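Sim bench notebook: countertop set, episode rules
8/29/21, kept by T. Hosoda

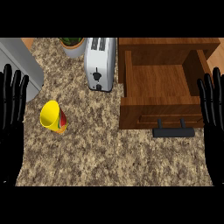 Picking up from the July page. The draft rules for the countertop set had grown to the point where Ginette and I were reading the same line two ways, so today went to rewriting them and trying each one against the drawer and cup tasks. What follows is the version I want to use from now on. Ginette has marked it up once and her changes are in. The parts still open are at the end.

Start state

Old wording was "hands clear of objects, scene settled." Too loose. My reading was no contact. Ginette's was no contact and palms forward in the neutral pose. We had recorded under both, and the early motion in the two batches doesn't match.

New wording: both hands in the neutral pose, fingers up, palms forward, one at each side of the counter, nothing held. No contact with any object or with the counter. All objects at rest for the full settle period before the recorder opens. If anything is still creeping when the settle period ends, reset. Don't wait it out, because then the settle period is whatever the operator felt like that day.

I also want the front part of the counter left clear at the start in every layout. We've been doing this by habit and it isn't written anywhere. It gives the hands room to come in low, and it gives us somewhere to put things down that isn't on top of something else.

Object placement

The cup may start upright or on its side. Both are legal. A cup on its side is a different task from an upright one, so the start pose goes in the episode header as a named field and not in the comments. Comments don't get searched. Lost an hour in July finding that out.

The drawer may start open or closed. Same treatment, named field. "Partly open" is not a value. If the drawer starts open, write the joint position and let whoever uses the data decide what counts as open.

Background items (plant, gray cabinet) are fixed unless the layout file says otherwise. If a hand hits one of them the episode is flagged, even when nothing moves. Fixed bodies hide bad contacts. The solver just takes the push and the video looks fine. I went back through batch 7 looking only for this and found finger contact on the gray cabinet in places I would have sworn were clean from watching.

Toaster: Ginette wants it treated as a background item for cup and drawer tasks and as a live object only when the lever is part of the task. Agreed. The lever joint stays enabled either way, so a bump on the lever still shows up in the joint log.

Contact rules

1. The drawer is opened and closed by the handle, or closed by a push on the drawer front. No fingers hooked over the top edge of the drawer front. The sim allows it. We don't. The Bristthorpe people plan to run these on hardware, and the edge grab puts the load on fingertips at a bad angle.

2. No pushing the drawer with the forearm. We have no tactile on the forearm so the log can't tell us how hard it was.

3. The cup is picked up by the body or the rim. A finger inside the cup is allowed if the thumb is outside. Two or more fingers inside, flag it.

4. Nobody slides the cup off the counter to get a grip on it. It works surprisingly well and it teaches the wrong thing.

5. Hand-to-hand passing is allowed. Hand-to-hand contact without an object in between gets flagged above the force limit. Below the limit, leave it.

6. If an object goes over the edge, stop. End the episode as failed and keep it. Do not reset inside the episode.

On 6, some history, for whoever reads this later. We used to delete drops. Gauthier asked for the failure rate on the first delivery and we couldn't give one. All we had was what survived. So failures are kept now, same header and same naming, with outcome set to failed and a reason code. An episode gets deleted only if the recorder itself broke.

Which hand

Draft said "use the nearer hand." Tried this on the cup-into-drawer layout and it falls apart. The left hand is nearer the cup and the right is nearer the handle, so that part is easy with a closed drawer. Once the drawer is open the cup has to get across to the other side of the counter, and then you either pass it or reach the left hand over. The rule says nothing about that. I passed, Ginette reached.

We kept "nearer hand" for first contact only. After that the operator is free, and the header records which hands touched which object. That field can be filled from the contact log so there's no extra typing.

Reaching across in front of the other hand is fine. Reaching across behind it, between the other hand and the cabinets, is not. We both clipped something doing it.

Speed

Limits stay where they were. I added a line that the limit applies at the fingertips as well as the wrist. With the wrist nearly still you can flick a finger well over the limit and the old check never sees it. The checker script has been changed. I reran it over the last set and 14 episodes that had passed now fail. All of them are finger flicks at release. Ginette does this less than I do. Most of the 14 were mine.

Operator rules

Break after every block, logged. No finishing "just one more" to round out a block. Tired episodes have a look to them, lots of small corrections near the object, and we don't have a way to flag that except by eye.

Recalibrate the gloves at the start of each block and again if a finger reads open when it's closed. Write the calibration ID in the block sheet. If you forget, the block is marked uncalibrated, no going back and filling in what it probably was.

One operator per block. If we swap, new block.

The operator doesn't grade their own episodes. I grade Ginette's and she grades mine. Where we disagree the episode gets the lower grade and a note. We haven't needed a third person yet.

Review of what we already have

There are 593 episodes in the current countertop folder. Under the new rules they fall into three piles: pass as they are, pass after a header fix, and fail. The header fix pile is the biggest by a long way and nearly all of it is the missing start pose for the cup. The initial state is in the log so a script can fill it. Wrote the script, ran it on a small copy, checked the results by hand against the opening view of each one. No wrong calls in the copy. Not run on the real folder yet. I want Ginette to read it first.

The fail pile stays in the folder but moves to its own subfolder with the rule number in the name. No renaming of the episodes themselves. Merbridge already has a list with the old names in it and I don't want to explain a second set.

Rendering and physics settings

Frozen for the life of a delivery. That covers textures, lighting, camera position, friction values, time step. I know the counter texture is busy. Ginette raised swapping the granite for something plainer. My view is that a change like that is a new version with a new folder, and we don't do it in the middle of this one. She's fine with that. Put on the list for the next version.

Friction on the cup is the one I'm least comfortable with. It's set higher than I'd like and the cup sticks in the fingers more than it should. Leaving it alone under the freeze, but it goes in the notes to Bristthorpe in plain words so they aren't surprised on hardware.

Also frozen: the random seed list. A layout that comes out awkward gets recorded anyway. Skip only if an object spawns inside another one or a hand can't reach it from neutral, and then write the seed down with the reason. I skipped seed 1670 today, cup spawned partly inside the toaster body. Logged it.

Wording in deliveries

We say "simulated" in the first line of every readme. Hilano got a summary from us in the spring where you had to read down to the second page to find that out, and one of their people had assumed bench data. No harm done but it cost us a call.

Success rate always goes with the count of attempts and the rules version. A rate by itself doesn't leave the lab.

Trial of the rules, this afternoon

Ran a short block each with the sheet next to the keyboard. Things that came up:

- The start pose rule is easy to follow. The reset button puts the hands there anyway, you only have to not move.
- Rule 1 slowed me down. The bar handle sits low and sticks out over the counter, and with the drawer already open my knuckles want to go to the granite. Coming in from the side works better than from below.
- Rule 3 with the cup on its side: you can't always tell in the headset whether the second finger is in or out. The contact log can. Changed the rule so it's judged from the log.
- Ginette stopped after a drop without being reminded. I reset by reflex and had to throw that one in with reason code "operator reset," which we didn't have until then. Added it.
- The block sheet needs a line for the rules version. Obvious once you try to fill it in.

Open

Force limit for hand-to-hand contact. The current number came from a guess. Need to look at the spread in the passing episodes and pick something from that.

Whether closing the drawer on the cup counts as a failure of the drawer task or as a flag. I say failure. Ginette says flag if the cup comes out undamaged, and we don't model damage, so I don't see how you'd decide. Leave it until we've both looked at the clips.

What to do with episodes where the task is done but a hand never goes back to neutral. Right now they pass. I think the end state should be as strict as the start state but that would move a lot of episodes and I'd like to see how many before arguing for it.

Ginette to read the header script. Me to clean up the rules sheet and print two copies, one for each station. Version is 3. Anything recorded under the old sheet keeps its old version number.

Ginette's note, added at the end of the day: settle period should be in sim time, not wall clock. On the slow machine they are not the same. G.M.

Agreed, changed. T.H.

Bench notebook, internal pages. Corrections to Ginette Morin or Takumi Hosoda. Back to top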